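Subject: Re: [homekeepers] White plates and a white table

Velimir Kadrić wrote:
> We got the Fonseca plates home in April and I still can't decide.
> White on a white tabletop looks flat to me, and my sister says to
> get mats. Also, do you keep a plate out between meals or put
> everything away?

Dear Velimir, and everyone else following along,

I've been meaning to answer you since breakfast, and now it's past 9 and the coffee is gone, so forgive me if I ramble. We had a dark table for years and I dreaded the change to white, but I've grown very fond of it — the food ends up being the color, and a plain bowl of soup looks like you went to some trouble! I'd live with yours for a while before spending anything on mats. A white plate on a white table is a restful thing to look at, especially with a pale wall behind it. 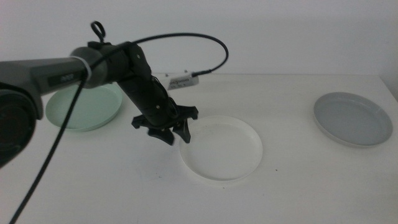 What size plate should you buy if you only want one kind? Go for a dinner plate 9 or 10 inches across, which will do for toast in the morning and a proper supper too.

We started with 12 of them and that has been plenty, even with my husband's family here (they do love to stay for dessert). As for leaving one out, I do it all the time, and I wipe the table first with a damp cloth and then a dry one so there are no streaks. White shows every crumb, I won't pretend otherwise, but at least you know where the crumbs are.

If you do give in and buy mats, the Gradon ones in oatmeal wash well. Skip the shiny kind, they stick to your wrists in summer.

Give my love to your sister, and tell her I still have her pie dish.

Warmly,
Nell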